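Home Reviews Bench Notes Archive Contact
Filed under: Desktop Automation / Long-Term Tests

Rerau R2 printed arm kit: a gripper fault after 2,000 cycles

The Rerau R2 is a printed desktop arm sold through Jayasinghe in Rorkdale. It arrives as a bag of green parts, a set of servos, one controller board and a manual that covers assembly well and fault handling in two paragraphs. Assembly took an afternoon. Calibration took longer, mostly at the wrist.

My test task was cube to cup, repeated under a fixed program, with a manual reset after each drop. The arm ran without incident for 2,000 cycles, and I was prepared to recommend it on that basis.
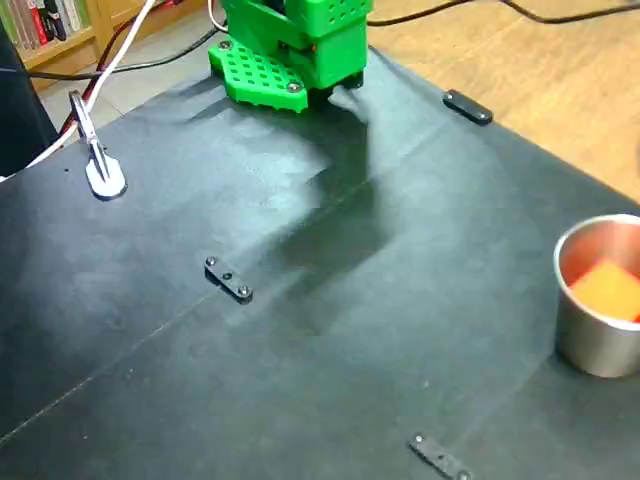 Base stiffness matters more than the manual suggests. An early run with the mounting screws a quarter turn loose moved the grasp point enough to clip the rim of the cup. Once they were tightened, placement was consistent and stayed that way.

The fault came at cycle 2,209. The gripper closed, the arm lifted, and the open command at the cup was ignored. The controller reported the jaw as open. It was still holding the cube at full closing torque, and the return move began anyway. I cut power at the supply. By then the gripper servo was too hot to keep a finger on.

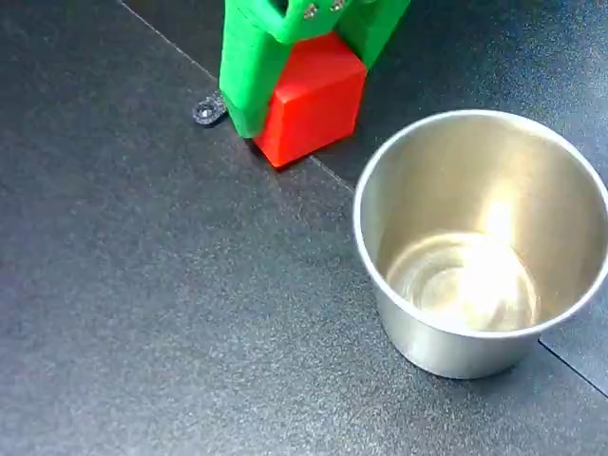 Bench Notes, Issue 100, p. 2

The log shows what happened. The position reading from the gripper servo dropped out for a moment, and the firmware substituted the last commanded value. Every check after that compared the command with itself and passed. A worn connector started it, but the design fault is in the software. A missing reading should stop the arm.

There is a second problem. The stop button in the control program sends a message over the same bus as everything else. With the bus hung, it does nothing. I reproduced this twice by pulling the servo lead in mid-move, and both times the button was ineffective until the lead went back in.
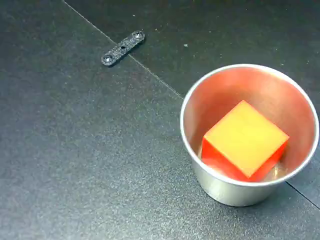 With a replacement lead and a strain relief at the wrist, the task runs normally again. I also fitted a physical switch in the servo supply and set the gripper torque limit to half the default, still ample for a light cube. Neither change is in the manual. Jayasinghe replaced the lead without argument and says revised firmware is due in March.

Mechanically the R2 is good for the price — stiff enough, easy to repair, sensible screw sizes throughout. I would not run it unattended on the current firmware, and I would not let a beginner run it at all without a supply switch within reach.

Rating withheld until the firmware is out.

Tested at the Plulimthorpe bench, 12 January 2023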